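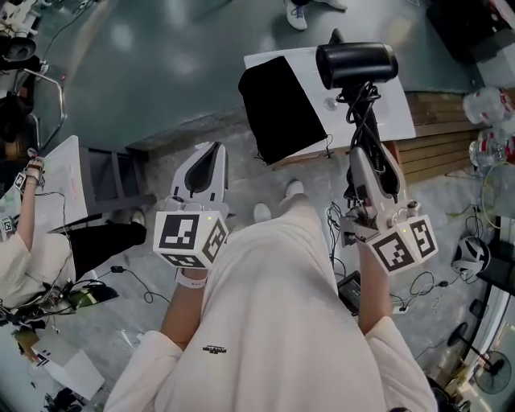

Section 9. Tables, screens and floor leads

Do the room before anyone sits down in it. Tables first, then the slatted panel, then the power, and only then the small stuff that goes on top. Most of the trouble in a shared room starts at ankle height: on a grey concrete floor, black leads running from one thing to another with an adapter lying out in the middle are easy enough to see from above, much less so when you're carrying something in both hands. Adapters and the power strip want to be near a table leg or the wall, out of the walking line. Read the whole section once, then start.

You will need

Skitholm tables, white top (2)
Zallholm slatted panel, with its feet
Bekard power strip and lead
Venter floor cover, rolled
Bag of hook-and-loop ties, part 818
Black cloth pads
Soft brush, damp cloth, dry cloth

Note: the ties and the floor cover live in the same crate. If the crate is light, the cover has been left in the other room. Ask Corentin Royer before ordering a new one.

9.1 Floor

1. Chairs and stools out to the side. Don't stack them in front of the door.
2. Brush the floor, corners in. Concrete dust gets in the table feet and then they squeak.
3. Damp cloth on any sticky patches. Let it dry before the floor cover goes down or the edges won't lie flat.
4. Look for old tape. Peel it off slowly, scrape what's left with a plastic card, no metal.

Caution: no water near the wall sockets. Wring the cloth out over the bucket, well away.

9.2 Tables

1. Lay the table top face down on a blanket. Never straight on concrete, the white surface marks and the marks stay.
2. Open the legs one pair at a time until the catch clicks. No click, not open. Close it and try again.
3. Turn it over. Two people for this, one each end, bend your knees.
4. Put it where you want it, leaving enough floor between tables for a person to walk past somebody who is sitting down. Test this with a real person on a real stool.
5. Press on each corner. If it rocks, wind the foot down at that corner, a bit at a time.
6. Wipe the top with the damp cloth, then the dry one.

Note: wind the foot down, not the opposite foot up. Same result on paper but you run out of thread sooner.

Note from Helmi Halonen: the second table has one stiff leg. It isn't broken. Push close to the hinge, not at the end of the leg.

Caution: don't sit on the tables. Don't stand on them to reach a light.

9.3 Slatted panel

Goes to one side of a table, never behind a chair where someone will lean on it. It's there to break up the room, it isn't a wall and it won't take weight.

1. Stand the panel up with one person holding. The other fits the feet.
2. Feet pointing both ways, front and back. Both facing the same way and it will go over, maybe not today.
3. Tighten by hand, then a quarter turn with the key.
4. Slide into place. Lift slightly as you go, dragging loosens the feet again.
5. Check that the feet don't stick out into the walkway. If they do, bring the panel closer to the table.

Note: slats are wood. Dust with a dry cloth along the grain. No spray polish, it makes the floor underneath slippery.

9.4 Power and leads

This is the part people rush. Please don't.

1. Decide where the power strip goes before plugging anything in. Closest wall socket to the tables, off the main path.
2. Strip switched off. Lead to the wall first.
3. Run each lead along the wall or a table edge as far as it will go. Cross the open floor once only and take all the leads across at teh same place.
4. Tie them together with the 818 ties at each end of the crossing and once in the middle. Snug, not tight.
5. Lay the floor cover over the crossing, groove side down. Tread along it. Nothing should move.
6. Adapters: beside a table leg, flat, not under cloth or paper, not on top of each other. They get warm.
7. Loose length goes in a wide loop under the table, tied. Leave a little slack at the plug so nothing pulls if the table gets knocked.
8. Switch on.

Caution: never plug one power strip into another.

Caution: do not run a lead under a chair or stool. The legs cut into it over time and you won't see the damage from above.

Note: if a lead comes up over the edge of the table, tie it to the leg first. A snagged foot should tug the leg and leave what's on top alone.

9.5 Table tops

1. Cloth pads down flat, one for each place. They protect the white surface and stop small round things rolling off the edge.
2. Heavier items towards the middle. Nothing tall at the corner people walk round.
3. Clear or see-through items on top of a pad, where they show up. On bare white they vanish and get swept up with the rubbish.
4. Leave the front edge free for hands.
5. Drinks stay on the side shelf, lids on. Not on the tables and not on the floor.

Note: pads can be washed cool. Dry flat. Noémie Texier has the spares, she will want the old ones back even if they are past it.

9.6 Last look

Walk the room from the door to the far side at normal speed, then back. Look down the whole way. Anything you step over is something that needs moving. Then sit on a stool, push back and stand up as if you were in a hurry – did you catch anything?

Shoes on in this room, closed toes, laces tied. Push up long or baggy sleeves before you reach across a table.

9.7 Packing away

1. Strip off, then unplug at the wall. Then the rest.
2. Ties undone and counted back into the bag. Coil leads in loose loops, don't wrap them round your elbow.
3. Floor cover rolled groove side in.
4. Panel feet off, feet and key in the cloth bag, bag tied to the panel.
5. Tables cleared and wiped, tops face to face with the blanket betwen them.
6. Stools back under the window.

Anything damaged: label it, say what is wrong, leave it with Fabrice Gaillard. A label with just "broken" on it will come straight back to you.

Spare feet and catches are listed in section 2.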